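讲稿备注:回收率这个数字该怎么听

(开场别放标题页,直接说话。)

我先交代立场。我不反对垃圾分类,自己家里也分。今天想挑毛病的是“回收率”三个字,尤其是它出现在宣传册封面上的时候。

第一部分,Zandska的试点

项目叫Flollitz,由Treketti公司承办,四月启动,做了14周,覆盖2000户。册子上写的是“居民参与度大幅提升”。大幅是多大,我翻了两遍没找到。附录里有一张问卷表,发了100份,收回多少没写。

(停一下,让大家自己想想。)

后来我给项目负责人Krešimir Hodžić写信,问参与怎么定义。他回得很客气,说领过分类袋就算参与。那么领回去垫抽屉的也算。我家就有两只这样的袋子。

第二部分,分母在哪里

回收率是个分数,分子分母都可以动手脚,多数时候甚至谈不上动手脚,各家的算法本来就不一样。有人拿收集量当分子,有人拿进厂量,有人拿最后做成颗粒的量。三个数能差出很远。分母也一样:投放市场的总量,还是垃圾站里称出来的总量?后一种算法里,丢在河边的瓶子从来没有存在过。

Haris Atanasov在Hoxha的分拣站干过好几年,我请他看过这份册子。他只问了一句:湿的还是干的?带着残液过秤,分量自然好看。册子里没提。

(这里可能有人举手问押金制。先说后面会讲,别展开,上次在这里耽误了9分钟。)

第三部分,押金制也别急着鼓掌

支持押金的人爱说退瓶率高。退瓶率我信,毕竟有钱拿。我不太信的是从退瓶率一步跳到“瓶变瓶”。退回来的瓶子做成了什么,做成地毯纤维算不算循环,那批地毯以后去哪儿,这几件事通常不在同一张图上。Eleni Pavlović的看法比我乐观,她认为只要料干净,下游总会慢慢跟上。也许吧。我想先看下游的采购合同。

还有成本。回收机谁出钱,坏了谁修,小店要不要腾地方。Todor Shehu开杂货铺,他给我算过一笔账,算到一半不算了,说再算下去就不想装了。

第四部分,听到一个数字时可以问的话

在哪个环节称的?分母包括没进系统的那部分吗?谁出钱做的统计?去年用的是同一种算法吗?

最后一问最容易被忽略。Flollitz的册子拿今年的进厂量去比去年的收集量,脚注用的是六号字。我带了一份打印件,散场后可以传着看。

(最后一张,讲完留在屏幕上,进入提问。)

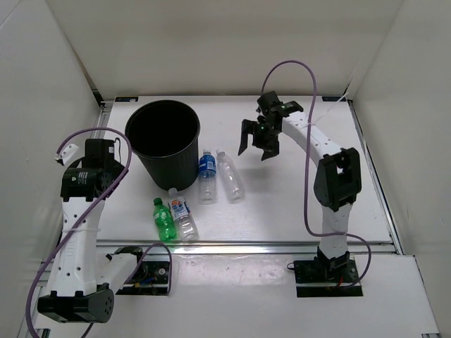

把统计口径落到单个瓶子上,麻烦更多。称重的时候,标签和瓶盖通常跟着瓶身一起上秤,到了下游却可能各走各的路。看黑色垃圾桶右边这两个躺着的透明瓶子,左边那个裹着蓝色标签,瓶口还盖着盖子,另一个身上没有标签。按个数统计,两个都记作一,按重量统计就得先说清附件算在谁头上。Treketti的表里只有“瓶类”一栏,我问过Krum Stan这一栏含不含瓶盖,他答应去查,到现在还没有回音。提问时如果有人手里有别的城市的表,请告诉我那边是怎么填的。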